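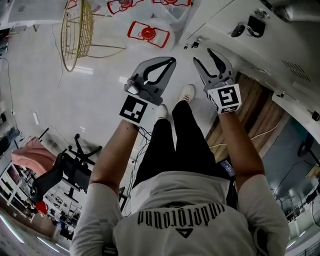 Speaker notes: Staff Development Session 2

Managing shared storage in small offices
Prepared by Nestor Aquino for the Lerstead and Plenley branches

Opening

Welcome colleagues and confirm that the session will finish at 11.45. Copies of the revised storage policy are on the side table. Questions may be taken at any point, but detailed matters concerning the Plenley archive should be held until the end.

The policy applies to all paper records, stationery and small equipment kept in shared rooms. It does not cover personnel files, for which the existing rules remain in force.

Background

The review began in August, when the two branches agreed to share the ground floor store at Lerstead. At that time the store held around 200 boxes, of which 13 carried no label of any kind. Two of the unlabelled boxes contained signed leases. (Pause here. Colleagues from the leasing team may wish to comment.)

Retrieval requests were being made by telephone, by note and in the corridor, and no single record was kept. The Flustance register has now replaced all three. Staff who have not yet received a login should speak to me after the session.

Main points

Every box must show the owning team, the contents in plain words and a review date. "Miscellaneous" will no longer be accepted as a description. Abbreviations may be used only where they appear in the list at the back of the policy.

Boxes are to be stacked no more than three high. Heavy items go on the lower shelves, and the aisle beside the fire door is to be kept clear at all times - this includes trolleys left for short periods.

Each team is allotted six shelves. A team needing more space should apply in writing, stating how long the extra space is required. Teams may lend shelves to one another, provided that the register is updated on the same day.

Disposal

Records past their review date are collected on the last Wednesday of the month. The team manager must sign the disposal sheet beforehand. Unsigned boxes will be returned to the shelf and a new review date requested.

Show the disposal sheet and go through the second page slowly. The section on part-boxes has caused difficulty at both branches.

Questions

Invite questions on the Plenley archive. The date of its transfer has not been settled - refer any enquiry on this to the branch office.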